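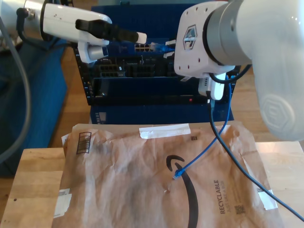 Malus with both arms over the bench and the small rack between them.

Malus cell, progress report to the Zullton fund
Jul 5, 2018

Hi all, time for another update on the two-arm cell you're helping us keep alive at Brokamar. The last report went out in March, when I was mostly grumbling about worn fingers and a cable that kept snagging. I'm in a much better mood now, so this one should be easier to read!

First, the money. We've spent $1,271 since March. Most of that went on replacement gripper fingers, a bag of fresh screws (I'd stripped more than I care to admit) and a pile of ethernet leads. The leads are a consumable for us. Plugging and unplugging patch cables is the whole job of this cell, and the clips on the connectors wear out long before anything else does. There's $595 left in the maintenance line and I'd like to hang onto it for the wrist work I get to further down.

The left arm has been the easy one. I took its gripper off, cleaned the old grease out of the slides, put it back together and redid the zero position. It now closes on the same spot every time I check it. I check it first thing, with a feeler gauge and a cup of tea, and write the reading in the log.

The right arm took a lot longer. It does most of the connector work, so any slop in the grip shows up at the plug as a much bigger error. I had the fingers off three times. The first two goes I tightened the screws in the wrong order and the housing pulled over by a hair, which you can't see at all but the ports sure notice. Third go, I followed the sheet from Kourkoulas (our service shop, they've been really patient with me) and worked corner to corner.
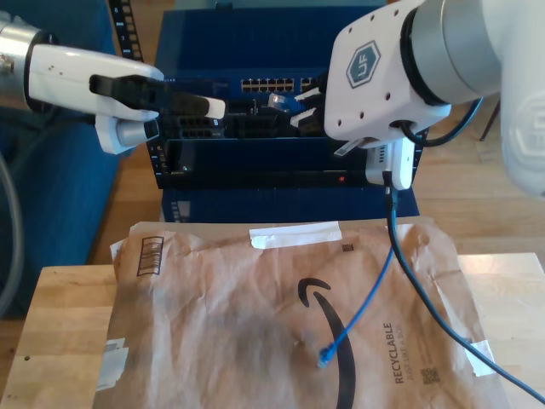 Right arm with a blue plug held up near the rack.

After that I ran 115 insertions in a row at low speed as a test. Three of them needed a nudge from me, all at the same port, and I'm pretty sure the port is the tired one there. I've marked it on the sheet and I'll swap that panel before I blame the arm again.

A word on cable routing, which was the big complaint last time. The lines at the grippers now have proper slack, so they hang in a loose loop when the arm is in and don't go tight when it reaches. It looks a bit untidy to be truthful — I tried a neater run with ties and it pulled at the connector every time the wrist rolled, so untidy won. I look at every loop for rub marks when I do the weekly wipe-down.

The other regular job is the fingers themselves. They pick up fluff and grit like you wouldn't believe, and a dirty finger lets a plug twist in the grip just enough to miss. I go over them with a lint-free cloth and a bit of alcohol, then have a close look at the gripping faces before the next run.

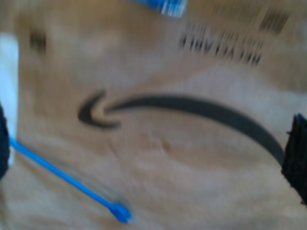
Close in at the fingers, with the smile logo on the brown paper behind.

What's next? The right wrist has a faint tick in it when it turns under load. It hasn't changed in weeks and Kourkoulas reckon it can wait, but I'd sooner have it opened up while there's budget for it. If you're happy with that, I'll book the arm in and run the left one alone on cable pulling while it's away. I'd also like to buy one spare set of fingers to keep in the drawer, so a worn pair doesn't cost us an afternoon.

Could you let me know about the wrist before I place the order? I'm at the bench most mornings if you'd rather drop by and hear the tick for yourselves.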